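Pretedstead guild storage change pushed back to December
Posted May 11, 2025, by Myrto Andreadis

Novent has delayed the shared guild storage rework for its online role-playing game Pretedstead and will keep the current system in place through the fall.
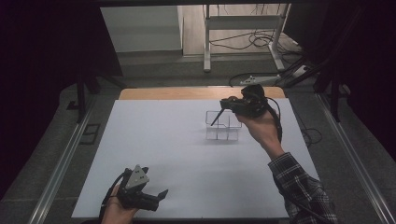 What was planned

The rework was supposed to go live with the next major patch. It would have replaced the separate tabs in each guild bank with one large pool, sorted automatically by item type. Guild leaders would have set access by rank for the whole pool instead of tab by tab.

Novent announced the plan in the winter and put it on the public test server last month. The studio said at the time that the tab system was one of the oldest parts of the game's code and that it was slowing down work on other features, including cross-server trading.

Players on the test server ran into two main problems. The first was access. Many guilds keep one tab open to new members and lock the rest. Under the single pool, a new member could either see everything or see nothing. The second was the cap. The pool holds 3,000 stacks, and guilds that had bought every tab on both the main and seasonal banks found themselves over the limit once the two were merged.

Items over the limit went to a holding mailbox that only the guild leader could open. On the test server that mailbox emptied itself after a set time, and a number of testers reported losing crafting materials they had copied over.

The petition

A petition on the official forum asking for the old tabs to stay had 2,752 signatures when the thread was locked on Friday. It was started by Nam-gil Song, who runs a raiding guild on the Zanberg server.

Song said his guild uses its tabs to separate potions and food for raid nights from the gear that is handed down to lower-level characters. He said most of his members didn't object to a bigger bank.

"We just need a door on it," he wrote in the opening post. "I have people in the guild I have known for years and people who joined on Tuesday. They should not have the same keys."

Replies to the thread were mostly in support. Some players on smaller servers argued the other way and said the single pool would save them from buying tabs they could not afford. A healer from the Văduva server posted that her guild has five active members and has never owned more than the starting tab, and that the pool would have given them more room than they had ever had. That post got a long string of replies of its own, several of them suggesting that guilds be allowed to choose between the two systems.

What Novent says

Styliani Antoniadis, the lead systems designer on Pretedstead, answered in a forum post the day after the thread was locked. She said the team had underestimated how many guilds use tabs as a form of permission.

"We were looking at it as a storage feature, and a lot of you use it to run your guild," she wrote. "We are going to take the time to build rank permissions into the pool before we ship it."

The post says the reworked version will let guild leaders mark sections of the pool and assign a minimum rank to each one. Up to version 3 of the test build, sections could be named but not locked. The holding mailbox will no longer empty itself, and officers will be able to open it if the leader allows it.

Antoniadis did not commit to a higher cap. She said the limit is tied to how long the bank takes to load, and that the team would look at the numbers again after the summer. She also turned down the idea of letting each guild pick its own system, saying that the studio can't maintain both.

The new target is the December patch. Novent has not given a day.

Refunds and gold

Guilds that bought extra tabs ahead of the change have asked whether they will get their gold back. The tabs went on sale at a discount in the spring event, before the rework was announced in detail, and some leaders spent most of their guild's savings on them.

Antoniadis said tab purchases will be refunded in full when the pool goes live, at the standard price and not the event price. Until then the tabs work as usual and can still be bought. There will be no early refund for guilds that have changed their minds.

Players who lost items on the test server will not be compensated, as test characters are copies and the originals on the live servers were not touched.

What is still coming in the next patch

The rest of the patch is on schedule. It includes the new fishing zone north of the harbor, changes to the druid's bear and heron forms, and a fix for the bug that made mounts vanish when a player swam under a bridge. The heron form will be able to land on water, which druid players have been asking for since the form was added.

Guild calendars are also getting an update. Leaders will be able to set an event to repeat every week, and members will see start times in their own time zone.

The separate change to auction house fees has not been moved and will take effect with the patch. Leonidas Sotiropoulos, who moderates the trading section of the forum, has pinned a thread with the old and new fee tables.

The test server will be down for maintenance on the current build and will reopen without the storage pool. Characters copied over before the maintenance will be wiped, and players who want to test the druid changes will need to copy them again from the account page.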